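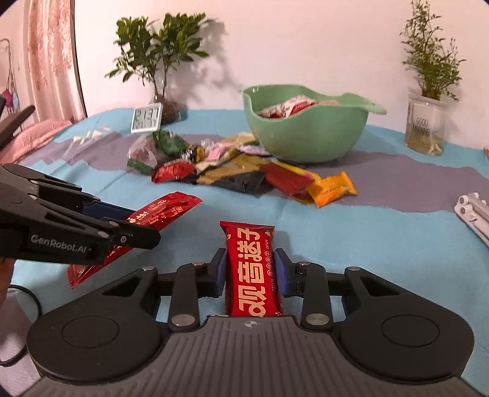 4 May 2018

Seal strength on the snack bar wrappers, second week. Writing this up before I talk myself into believing the numbers.

Background for anyone picking this up later. Fondoteck sent us two rolls of flow-wrap film, the old one and the new one, and say the new one seals at a lower jaw temperature with no loss of strength. Their sheet has a very nice curve on it. No error bars, no sample size, no mention of how long the samples sat before pulling. I asked. The answer was that the curve is "representative." I wrote back asking what it represents and have had nothing since Monday.

What I did. Cut strips across the end seals, 15 mm wide, and pulled them on the small tester with the tail held by hand at first, then properly supported after Reda pointed out that my hand was worth more than the difference we were looking for. He is right. Everything pulled before the support went on is crossed out in the sheet and should stay crossed out. I know the old numbers look better. That is the trouble with them.

First batch, new film, came out stronger than the old film by a fair margin. Lewis was pleased. I was less pleased, as the new film samples had all come off the wrapper after lunch and the old ones all before, and the Tullik sealer drifts as it warms up. So what we had was a lovely measurement of the morning versus the afternoon.

Second batch, alternated the films, swapping rolls every few packs. A miserable way to spend a day. The margin shrank to something I could cover with my thumb on the plot. Both films peel cleanly at the low end of the range, both tear at the high end, and in between it depends which strip you pick up.

Jaw temperature. The display on the Tullik and the thermocouple taped to the jaw face do not agree, and they disagree by a different amount at the left end of the jaw than at the right. I don't trust either one. Lewis trusts the display on the grounds that it has a decimal place. Moved the thermocouple three times. Same story each time, which at least suggests the tape isn't the problem. Would like to borrow the contact probe from Akolgo again if they have forgiven us for the last one.

Leakers. Seal strength is not the same as seal integrity, and I keep having to say so. Ran the dye test on packs from both films. The leaks are nearly all at the fin, where the back seal folds over and the end seal has to get through four layers instead of two. Strips cut from the middle of the end seal will never show this, because there is no fin in the middle third where I was told to cut. So the specified test avoids the one place where the pack fails. I would like to know who wrote that spec and what they were selling.

Counter on the sealer read 3,205 when I started the second batch and 3,342 when I stopped. Writing it down since last time we argued about how many packs had gone through between cleanings. There was a bit of brown residue on the lower jaw at the end, mostly on the serrations toward the operator side. Wiped with the brass brush. Did not use the solvent, which leaves a film of its own and then we would be testing that.

Reda thinks the whole thing is dwell time and that we are chasing the wrong knob. He may have a point. The dwell setting is 700 on the panel and the manual doesn't say 700 of what. If it is milliseconds, the line speed we are quoting can't be right. If it isn't, I have no idea what we have been running. He will put a switch on the jaw arm and time it with the logger.

Gindis sent a quote for a burst tester. It would settle the fin question in an afternoon. It would also cost more than the sealer, and the brochure claims it "eliminates operator influence," and I have yet to meet the instrument that does. Quote is in the tray. I'm not recommending it until we know what the dwell is.

Where this leaves the new film: no worse than the old, as far as I can tell. Better, not shown. Lower temperature, not shown either, given that I can't say what temperature we were at. Please don't let anyone put "validated" on a slide.

Next:
- Time the dwell (Reda)
- Second thermocouple at the other end of the jaw, both logged together
- Strips cut at the fin as well as the center, labeled so the person pulling can't tell which film it is
- Let a set of packs sit until June and pull those too. Fresh seals flatter everybody.
- Chase Fondoteck for raw data. Lewis says he will phone.

Film offcuts are in the box under the bench, old roll on the left. Don't tidy them, the labels are only on the top layer.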